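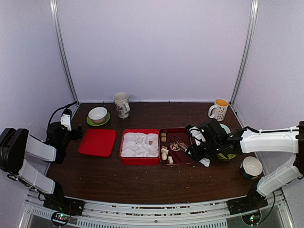 The two-arm table at Hestgate, open for business. Crumbs are model's own.

Table 4 had its April service this month, and since Dionysis Sfakianakis wrote the checklist, it began with a cup of coffee and a long look at nothing in particular. He calls this the baseline inspection. It takes until 9:30.

The arms themselves are in decent shape. The right one had picked up a slight twitch at the wrist, the kind you only notice when it is hovering over something you paid for. Michalis Sotiropoulos blamed the controller, then the software, then the building. It was a cable tie, pulled so snug that the wrist cable ran out of slack every time the joint rolled outward. He cut it off, left a finger's width of loop and ran the joint through its full range 190 times while eating a sandwich. No twitch. The controller has not received an apology.

Next came the fingers. Anyone who has only worked with rubber pads should know that slim metal tips are less forgiving, and that a tip sitting a hair out of line will happily tip over a chocolate on its way to the one you wanted. We now check the pair against the Kariuki gauge before each session, and again after anybody says "it only touched the table a little." Mount screws come out one at a time, get wiped, and go back in with a small dab of Clirik. A small dab, Dionysis. We are still finding the last one.
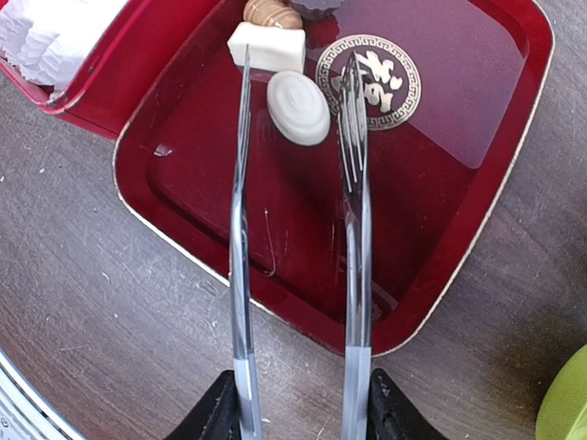
Do the fingers have to be recalibrated every time they come off?
Any time a finger leaves its mount, run the short routine, even if the same one goes straight back in. It takes a few minutes, and the old offsets stay saved under Ultetti in case the new ones look silly.

The service log puts the table at 2244 hours, 616 of them on the current set of fingers. That is longer than we meant to leave them, so a fresh set is on the shelf in the gray drawer unit, second drawer, under the manual for a printer we no longer own.

Two things left over for next time. The left base wants its bolts checked again once it has had a week of work, and the vent slots along the front rail need a proper vacuuming with the narrow nozzle. If you have borrowed the narrow nozzle, Michalis would like it back by lunch.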